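Stindel hand gripper: our visit to see it at work

I'd only seen the Stindel in the Kinnear catalogue, so when Senga MacAulay invited me along to a demo I said yes before she'd finished asking! It's a gripper you hold yourself, with a camera on it, and the job that day was tidying up a table of snack packets, cans and bottles.

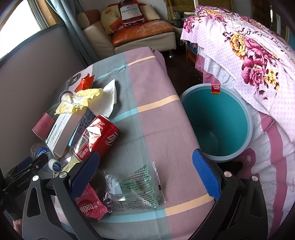

Niall Leckie let me have a go and I was hopeless for the first 5 minutes (I squeezed far too hard). After that it felt quite natural, a bit like using big kitchen tongs. He says crinkly wrappers are the hardest thing to learn on, and I believe him. The model we tried weighs 525 grams and you can order it singly or as a set of 2. My wrist was fine, though Bok-nam Geum, who has smaller hands than me, wanted the strap tighter.

Spare pads are sold separately, order code 33, and they push on without tools.
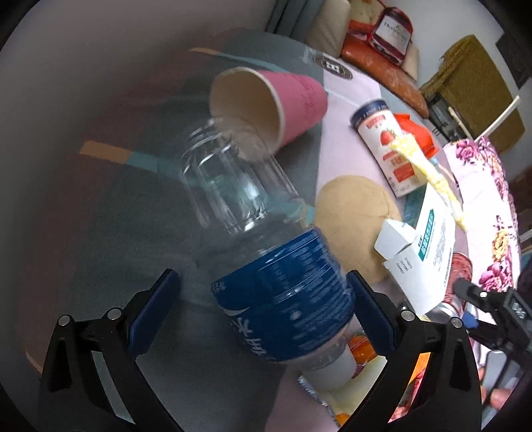

MATURTHORPE, December

We've now got the Stindel in the shop, with the Avton carry case as an extra. Magnus Skinner is on the desk until 5 if you'd like to try one, and do ask him about the left-handed version!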